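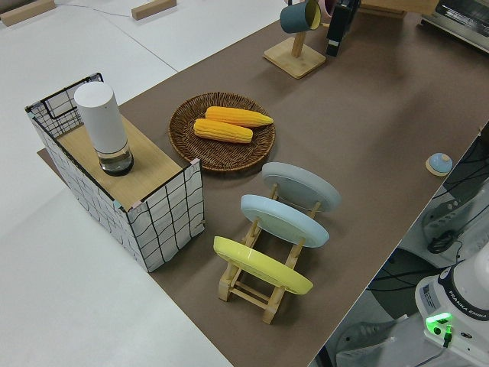

Corn on the wicker plate, dish rack with three plates next to it.

Countertop Kitchen Set — FAQ
Updated 19 Jan 2026

What's the box with the wood top?
Storage. Wire frame, white sides with a black wavy grid print. Board on top is a handy spot for something tall — lift it off with both hands please.

How many plates fit in the rack?
Three is comfortable. Stand them on edge and let them lean back. Don't force bowls in, the uprights aren't made for it.

Can I wash the wood pieces?
Wipe with a damp cloth, dry right away. No soaking, no dishwasher. Same goes for the wicker.

Does the brown paper stay on the table?
Yes. Change it when it gets grubby. New roll costs 8 dollars at the Dekstead store, Surkbridge usually has it too.

Is the corn food?
Treat it as display only. Keep both cobs on the wicker plate so they dont roll off.

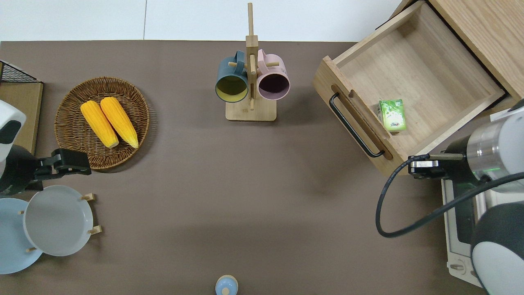 Mug tree with two mugs up, drawer open on the right.

Which way do mugs go on the tree?
Handle over the peg. Teal one, pink one, order doesn't matter. Spread the weight over both sides or it leans.

What goes in the drawer?
Small stuff. Cartons, tea, packets. Pull by the black handle, not by the side panels.

My drawer sticks. Help?
Take it out, wipe the edges, rub a little candle wax along the bottom. Still stuck after 2 tries — write to Bienvenido Navarro at the Taltstead desk. Put "drawer" in the subject so it dosen't get lost.

How much space do I need for everything?
Around 245 cm of table if you like room between pieces. Less is fine, you'll just bump the mugs more.

Can I buy one piece only?
Rack and mug tree, yes. Box and cabinet are sold with the set for now. Umali orders might change that in July, check back then.

Returns?
Unused pieces only, bring the receipt. Either store.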